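Subject: Re: Interior paint for the Skoltelus annex

Date: September 16, 2026 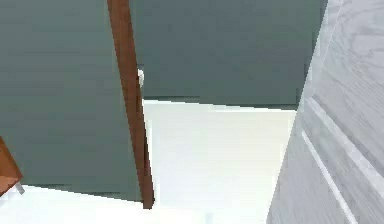 The Sunov estimate came in at 17 gallons for both coats, and I think that is enough if we leave the ceilings alone. Gorkon quoted a lower price but wants 5 weeks to deliver, and we need the rooms back before the end of September. On color, I would still go with a dark gray-green for the long wall. It sits well next to reddish-brown wood and a white floor, and a flat finish will hide the old patches better than satin. The Dow Street store has the small sample pots if anyone wants to try it first.

Earlier on the list:

> Has anyone worked out how much paint we need? I measured the long wall and the hallway but not the back room. Also, do we prime or not? The last crew skipped it and the hallway started peeling in two years.
>
> I can pick up supplies if someone sends me a list. Budget is $150 for rollers, tape and drop cloths, paint not included.

Yes, prime the hallway. The back room can go without - it was stripped down to plaster last spring and sealed then. The estimate already covers the back room, so no need to measure again.

For supplies: two roller frames, six sleeves, three rolls of tape, one angled brush per person. We have drop cloths in the storage closet.

I will place the Sunov order once the color is settled. Replies to the list, please.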